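February 21, 2026
Night guard cleaners, second round

Starting a fresh page for this because the September notes are a mess and half the conditions were never written down. Same question as then: do the fizzing tablets do anything for a night guard that a soft brush and dish soap don't? I went in doubting it. I am still mostly doubting it, but there's one result below I don't like and can't explain yet.

Samples are coupons cut from Lorente splint sheet, the hard clear stuff, all from one pack this time. In September they came from two packs and we only noticed afterward. Edges knocked down with fine paper, faces left as supplied. Each coupon got the usual fake grime (starch, a little milk protein, strong black tea, food dye so we can see it) and was left to dry on the rack for 24 hours. I'm aware that this is not what grows on a guard in somebody's mouth. It washes off more easily than the real thing, so anything that fails here will fail worse at home. The reverse doesn't follow, and I'd like us to stop writing as if it did.

Treatments:
Avach tablet, one per cup, lukewarm tap water
Hemlow tablet, same
Plain lukewarm tap water
Soft brush and a drop of dish soap, cold water, 20 strokes a side

The Avach box says "deep clean in 3 minutes." I gave it the three minutes. Scored by eye against the printed shade strip, then weighed after drying. Balance drifted early on, so the first weights are crossed out in the data book and should stay crossed out.

After three minutes the Avach coupons looked slightly better than plain water. Slightly. If I hadn't known which cup they came from I don't think I'd have called it. Hemlow looked the same as water to me. The brushed ones were clean apart from a line along one edge where my thumb had been holding the coupon, so that line is my fault and not the brush's.

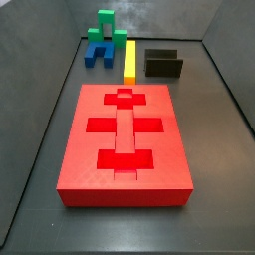
The flat coupons are too kind to every method, and this bothers me more than the scores do. A real guard has tooth imprints all along it, with tight inside corners, and that's where people say the smell comes from. Bristles on a flat face tell us nothing about that. What I want for next time is a coupon with square-walled recesses cut in the top, along the lines of the red slab with its stacked-cross cutouts: a small cross near the far end, a long slot across the middle, a raised strip running down the center. Shrunk to splint size, of course. A short notch like the one on top of that cross would be a nasty little place to get a bristle into, and the long slot would be the easy case. Same coupon, same grime, easy and hard spots side by side. If the tablets have an advantage anywhere it should be in the notch.

The result I don't like. I left the spare cups overnight to see where things ended up, and by morning the Hemlow coupons were clearly ahead of water. Cleaner than Avach too, which had been the better one at three minutes. So either Hemlow is slow and does work, or something went wrong with the cups. Possibilities, in the order I believe them:

1. The Hemlow cups sat nearest the warming plate. I didn't measure the temperature. Should have.
2. Hemlow tablets are bigger. One per cup is what the label says, but it isn't the same dose, and I haven't corrected for that.
3. It works, given long enough.

I'd put little money on number 3 until the first two are ruled out. Even if it holds up, the label tells people to soak for a quarter of an hour, and hardly anybody is going to soak a guard overnight when overnight is when they wear it. Somebody who wears one in the day might. Small group.

Color: the brightening that people report with tablets could well be bleach action on the stain with the film still sitting there. Our scoring can't separate the two. The shade strip only sees color. The weights are supposed to catch the rest, but on these coupons the film weighs so little that the balance drift swallows it. Heavier film, or a better balance, or a protein stain after treatment. I vote for the protein stain. We have some, and it's in date, which I checked.
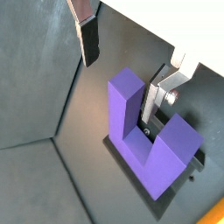
Purple U-shaped block on its gray base plate, gripper finger down in the channel.

Scratches. The usual advice is never to use toothpaste on a guard because it scratches. I did a quick side test with Devik whitening paste and with the dish soap, same brush, same strokes. Under the loupe the Devik coupons were hazed, no argument. The soap ones had a few fine lines that I also found on coupons nobody had touched, so I'm not charging those to the brush. What I couldn't show is that haze makes a guard dirtier afterward. Everybody repeats it, it sounds sensible, and I can't find where we ever tested it. Grime a hazed coupon and a clear one, rinse both the same way, compare. An afternoon's work.

Smell test abandoned. Everything smelled of mint.

Numbers that went in the data book: 24 coupons prepared, 19 usable. Losses were a cracked one, two that dried stuck to the rack, and two whose pencil marks came off in the cup. Use the scribe for labels. I wrote that in September as well.
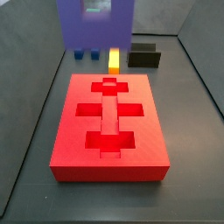

On the marks, put them on the narrow end and not the face, or the scorer can read the treatment while scoring. I did all the scoring myself today, knowing the labels, after complaining about exactly that in the last report. So treat today's shade scores as a practice run. The photos of the coupons are on the shared drive with labels showing, which makes them no good for blind rescoring either, unless someone crops them.

To do before anyone quotes this at a meeting:

Repeat the overnight soak with all cups in the water bath. Log the temperature at start and end.
Match dose by weight of tablet, and also run one per cup as labeled.
Recessed coupons. Ask what the smallest cutter is that will leave a square corner in the Lorente sheet, since it melts if you look at it wrong.
Protein stain on everything.
Someone else scores.
Haze and regrime test with the Devik coupons. Kept in the tray by the sink, don't throw them out.

If a clinic calls asking which tablet to recommend, we don't have an answer. Brush, soap, cold water, rinse it well, and keep it off the radiator.

Avach is out of stock at the usual supplier. One box left in the cabinet, opened, lid taped. I don't trust opened fizzing tablets after a damp week, so the repeat waits for a new box.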